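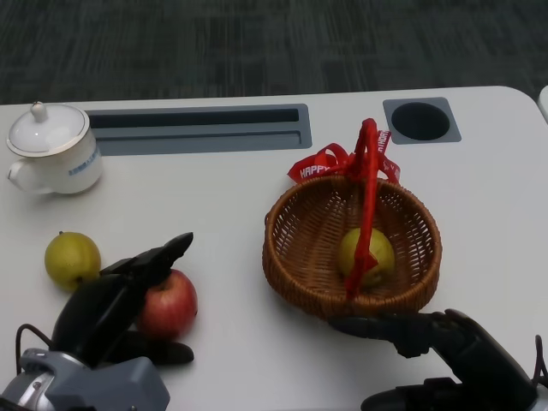 Seltwood Meeting and Study Desk, White

Product code: 572
Category: Furniture / Desks and Tables / Shared Work Areas
Supplied by: Amissah Contract Furniture
Availability: Made to order

Overview

The Seltwood is a single-surface desk intended for libraries, training rooms, small offices and reception areas. It is offered as a freestanding unit and may be placed beside other desks in the same range to form a longer run. All desks in the Seltwood range share the same height and corner profile, so that units bought at different times can be used together.

The range was introduced to replace the Drikham desk, which has been withdrawn. Customers who hold Drikham desks may continue to order replacement feet and fixings from the parts list until stocks are exhausted. Seltwood and Drikham frames are not interchangeable.

Surface and corners

The standard top is white with rounded corners. The finish is suited to daily use and to regular cleaning with a mild detergent. Abrasive pads, bleach and solvent-based cleaners must not be used. Spills of coffee, tea or ink should be wiped up promptly. Marks caused by prolonged contact with ink are not covered by the guarantee.

Other tops are available by special order, subject to a minimum quantity of 14 units. Samples may be requested from the sales office before an order is placed, and remain the property of the supplier.

Recessed fittings

Two gray fittings are set into the rear portion of the top. The first is a long rectangular tray, and the second is a square plate with a round opening. Both are fitted before delivery and sit in the same position on every desk of the same width.
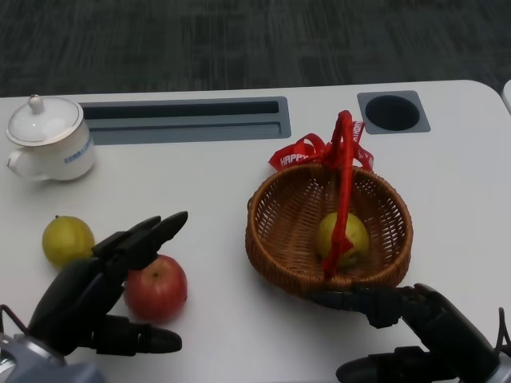 Seltwood desk, white top with gray fittings.

The tray and the square plate may be ordered separately as replacement parts. Purchasers who require a plain top without openings should state this at the time of order. Openings cannot be added to a plain top after delivery, and the guarantee does not extend to tops that have been cut or drilled by the purchaser.

Frame and feet

The frame is powder coated and is supplied in white or gray. Each leg ends in an adjustable foot, which should be set once the desk is in its final position. The feet are suitable for carpet and for hard floors. Felt pads for use on wood floors are sold separately under part number 398.

Desks should be lifted by at least two people and should not be dragged. Moving a desk across carpet under load may loosen the leg fixings. All fixings should be checked at the start of each school term or, in offices, twice a year.

Room planning

The supplier recommends that a clear passage be kept behind each chair when desks are placed in rows. Where desks are placed side by side, the rounded corners leave a small gap at the front and back of each join. This is a feature of the design and does not indicate that the desks have been wrongly assembled. A linking bracket, part number 473, is available to keep adjoining desks in line.

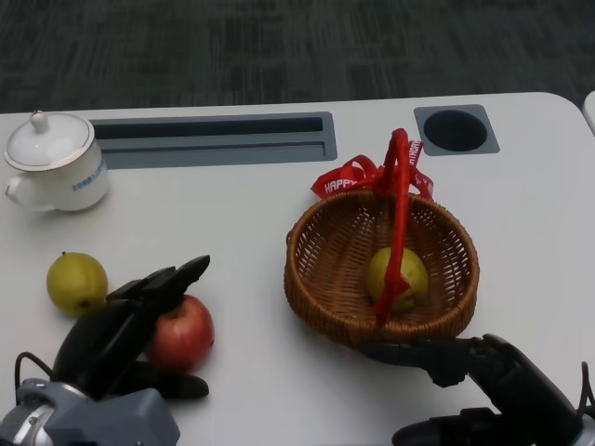
White top with rounded corners, shown on dark gray carpet.

The Fleltinlow chair and the Fleltinlow storage unit have been designed to match the Seltwood range. Both are listed on their own pages. The storage unit fits beneath the desk at either end but cannot be used together with the optional front panel.

Delivery and assembly

Desks are delivered flat, with the fittings already in place in the top. Assembly requires the hex key supplied and a cross-head screwdriver. An assembly service is available in most areas and should be requested when the order is placed. Packaging will be removed from the site only where the assembly service has been booked.

Deliveries are made between 8:00 a.m. and 4:00 p.m. Purchasers are asked to confirm in writing whether the building has an elevator and whether there are any limits on vehicle access. Orders intended for use at the start of the school year should be received by the end of June.

Returns and guarantee

Standard desks may be returned within 14 days of delivery, provided that they are unused and in their original packaging. Special orders cannot be returned unless faulty. The frame and top are guaranteed against defects in manufacture. Damage noticed on delivery should be recorded on the delivery note before it is signed.

Related items

Fleltinlow chair
Fleltinlow storage unit
Felt pads for wood floors (398)
Linking bracket (473)
Replacement tray, gray
Replacement square plate, gray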